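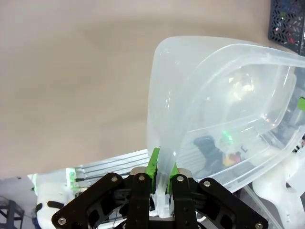

Filed under: Site Visits / Automation

Tomden opened its handling lab to visitors on October 2, 2021. Leonora Cruzado and I took the 10 a.m. slot, which covered two of the four cells. Reynaldo Sison ran the first and answered most of the questions.

The task in cell 1 is moving household containers by the rim. Clear plastic tubs are the hard case. Depth sensing is poor on transparent walls, so the wrist camera matters more than the overhead one. The gripper has black slotted plates and lime-green fingertip pads, and it pinches the folded edge of the tub between the pads. Sison said the wall flexes under load and the grip point has to be chosen with that in mind – a centered grip on the long side is not always the best one.

The lab had logged 759 attempts on tubs by the morning of our visit, 425 of them on the current pads. He would not give a success rate. Leonora asked about pad wear and was told they are changed on inspection, with no fixed interval.

Cell 2 runs Jindex, the scheduling software, on a sorting job. Aileen Calimlim gave a short talk there on recovery after a dropped part. The slides were hard to read from the back.

Parking is behind the building and the side door is the one to use. The next open day is planned for December. Cells 3 and 4 should be on the route by then.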